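My day as a poll clerk in the Gindero by-election

2023-09-08
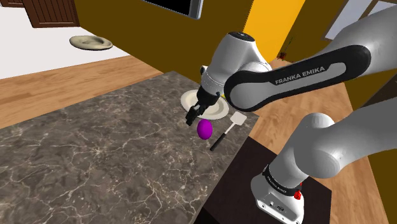 Purple on the marbled worktop, with the cream plate behind.

I have wanted to do this for years and I finally got round to it! Yesterday I sat behind a trestle table in Gusa village hall, from before the doors opened until after they closed, handing out ballot papers to anybody who came in and was on the register. I am very tired, my back has opinions about the chair, and I would do it again next week if they'd have me.

Some background for those of you who come here for the usual stuff. Gindero is our ward on the district council. It covers Gusa, where I live, plus Bisht over the hill and the strip of houses down at Ullo that everyone forgets about until the bins aren't collected. One of our councillors stood down in August after moving away for work, so we had a by-election, and the elections office put out a notice asking for polling staff. I filled in the form the same evening, half expecting to hear nothing, and got an email back with a time for the training and a very long attachment.

I read the whole attachment. I read it on the bus. I know this isn't everybody's idea of a good time, but I found it properly gripping. There's a whole page on what to do if someone spoils their paper by accident (they bring it back, you cancel it, they get a fresh one) and another on what to do if someone turns up and the register says they've already voted. There is a special paper for that, on a different colour, and it goes in an envelope and not in the box. I spent all of yesterday hoping to see one used and then feeling guilty for hoping it, as it would have meant something had gone wrong for somebody.

The training itself was at the council offices. It had slides. The bit I had been dreading was the ID checks, as these are still new and I'd imagined having to turn away my own neighbours, but the woman running it was very clear and very calm. You check that the document is on the list. You check that the face is the face. It doesn't matter if it's out of date as long as it still looks like the person. If somebody would like to be checked in private there has to be a way to do that, and we had a screen with a mirror behind it in the corner for anyone who wears a face covering. You write down the refusals on one form and you never, ever discuss who they were, so I'm not going to.

The morning

We had to be there well before seven to set up. It was still dark-ish and the hall smelled of floor polish and badminton. There were three of us: the presiding officer, who is in charge of everything and whose word is law, and two poll clerks, of whom I was the new one. We put up the booths, which fold out from flat in a way I never want to have to explain to anyone, tied the pencils on, and stuck the notices up. There are a great many notices. There's one for outside, one for inside, one for each booth, and one in large print, and they all have to be the right way up and in the right place before anybody can vote.

Then came my favourite moment of the entire day. Just before opening, the presiding officer shows the empty ballot box to whoever is there, so they can see that it's empty, and then seals it. I'd read about this and it was even better in real life! It takes a few seconds and it's a very plain thing to do, but I got a proper lump in my throat. We had a man waiting outside with a dog who came in to be first, and he looked into the box with great seriousness and nodded.

After that we had a rush of people on their way to work, then a lull, then the school run, then another lull. I'd been told by everyone that by-elections are quiet and I should bring a book, and I did bring a book, and I got through very little of it. You can't really settle. You keep looking at the door. When someone does come in, you want to be ready for them, and there's quite a lot to do in a short time: find the name, read it out, mark it off, write the number on the list, give out the paper folded just so. The other clerk and I swapped jobs every couple of hours so that neither of us went cross-eyed.

Things I didn't know before

I had no idea how many people would want to say something about it. I don't mean about the candidates, as we can't talk about that and everybody was very good. I mean about voting. People told me they'd voted in this hall since it was built, or that it used to be in the school and the booths were bigger, or that they'd brought their daughter along to see how it's done. A first-time voter came in with her nan, both dressed up for it, and I thought my heart would burst. One man wanted to know why it's a pencil. (You can use your own pen if you like! The pencils are there as they don't dry up or blot on the paper when you fold it.)

I hadn't known about tellers either, or not by that name. They're the people with rosettes who sit outside and ask for your number. They are from the parties and nothing to do with us, and you don't have to tell them anything. We had two of them yesterday, from opposite sides, sharing a garden bench and by teatime a flask as well. The presiding officer went out now and then to check that they weren't blocking the path. They were not blocking the path. They were talking about runner beans.

And I hadn't realised how strict the rule is about leaving. You simply don't. Once you're in, you're in, and you eat what you've brought, in whatever gap you can find, out of sight of the voters if possible. I'd packed far too many sandwiches and not nearly enough to drink. If you ever do it: bring a cushion, bring layers (the hall went from chilly to stuffy to chilly), and wear the shoes you'd wear for a long train journey.

The evening

Things picked up again after work, and for a good 30 minutes there was a queue! A real one, out through the lobby and past the noticeboard. I have never been so pleased to see a queue. Most people had their ID out ready, which helped, and a couple went home to fetch it and came back, slightly out of breath, and I wanted to applaud. You mustn't applaud.

The last hour was very slow. It gets dark outside and the strip lights seem to get louder. We tidied what we could tidy, and checked the numbers against each other, and they matched, and we checked them again. At ten the presiding officer closed the doors and sealed the slot of the box, and then came the paperwork, which is a whole event of its own. Everything goes into its own envelope: unused papers, spoilt papers, the marked register, the account that says how many papers you were given and where every one of them has gone. Then the box and all the envelopes went off in the presiding officer's car to the count, and the other clerk and I folded up the booths and swept the floor.

I went home instead of going to the count, as I wasn't signed up for it and could hardly stand. I did stay up refreshing the council website in my dressing gown. I'm not going to write about who won. I had a vote, like everybody else in the ward, and I used it by post, but having sat at that table all day I'd like to keep this post clear of it. You can look up the result, and if you live in Bisht or Ullo I hope you got down to your own polling station. I'm told the one in Bisht is in the old chapel and has a proper kitchen, so I have already asked if I can be put there next time.

A few people have asked how you sign up. Go to your own council's website and look for the elections page, and there's usually a form for casual election staff. You do get paid for the day. You can't work on it if you've been campaigning for one of the candidates, so if you like knocking on doors you'll have to choose. They seem to be short of people nearly everywhere, and they didn't mind at all that I'd never done it before.

I'm off to have a long bath now. The plum jam post I promised will go up at the weekend, once I've found the labels.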